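Flirnance G2 – par de garras manuais para recolha de demonstrações

O Flirnance G2 é um conjunto de duas garras de mão destinado ao registo de tarefas bimanuais sem robô no posto. O operador executa a tarefa com as garras e os dados servem depois para treinar um braço equipado com dedos da mesma geometria. O conjunto é montado e distribuído pela Clardale, que o mantém em demonstração permanente na sala Hollis.

Composição do conjunto

Duas garras com dedos curvos, dois cubos marcadores, cabo de ligação, fixações de ombro com fivela e software de registo Komow. Os dedos são substituíveis sem desmontar o punho. Cada cubo é fornecido já calibrado para a garra a que se destina e não deve ser trocado entre a esquerda e a direita. A licença do Komow é válida para um posto e inclui atualizações durante 23 meses.

Dados de base

Massa por garra: 500 g, sem cabo.
Frequência de registo: 30 Hz.
Ciclos de abertura e fecho entre revisões: 4,000.
Calibração inicial: feita na entrega, com relatório.

Demonstração na sala Hollis

A visita segue sempre a mesma ordem. Primeiro verifica-se a leitura dos marcadores com as garras paradas; depois o operador repete uma tarefa curta de preensão e colocação; por fim, o visitante coloca as fixações e tenta a mesma tarefa. Os registos ficam disponíveis no Komow no final da sessão e podem ser copiados pelo visitante. As sessões são conduzidas por Ewan Tomoana, responsável pela aplicação.

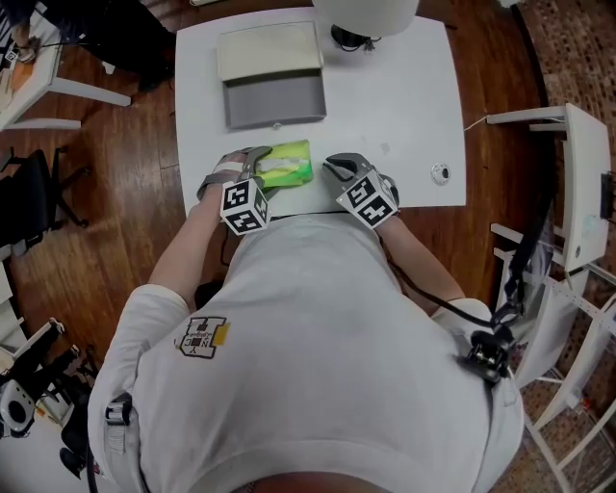 A preensão de embalagens flexíveis é o ensaio mais pedido pelos visitantes e o que melhor mostra o comportamento dos dedos. Ao contrário de uma caixa rígida, uma bolsa muda de forma quando é apertada, e a posição de contacto varia de repetição para repetição. Na bolsa verde-clara usada em demonstração, a garra da mão direita fecha os dedos sobre a embalagem, pousada junto ao bordo anterior da mesa, enquanto a da esquerda aponta para ela. Os cubos brancos com padrões pretos acompanham cada garra, e o cabo preto da garra esquerda segue pelo antebraço até à fixação do ombro. Convém ajustar esta fixação antes de iniciar o registo – um cabo demasiado curto limita a extensão do braço e altera a trajetória.

Condições do posto

Recomenda-se uma mesa de superfície clara e mate, com luz difusa. Reflexos diretos sobre os marcadores degradam a estimativa de posição. O operador deve evitar cobrir os cubos com o antebraço; quando a leitura se perde, o Komow assinala o intervalo e permite excluí-lo do conjunto de dados. A distância entre garras não tem limite mínimo definido, mas o contacto entre os cubos invalida a calibração.

Marcação e encomenda

As visitas são marcadas por escrito, com indicação da tarefa a ensaiar. O visitante pode trazer os seus próprios objetos, desde que caibam entre os dedos da garra. Não se ensaiam líquidos em recipiente aberto nem peças cortantes. O conjunto de avaliação é cedido por empréstimo após a visita e devolvido com os cubos montados – a desmontagem obriga a nova calibração, faturada à parte.

Página revista em 30 de junho de 2024.

© Clardale | Contactos | Condições de venda | Voltar ao topo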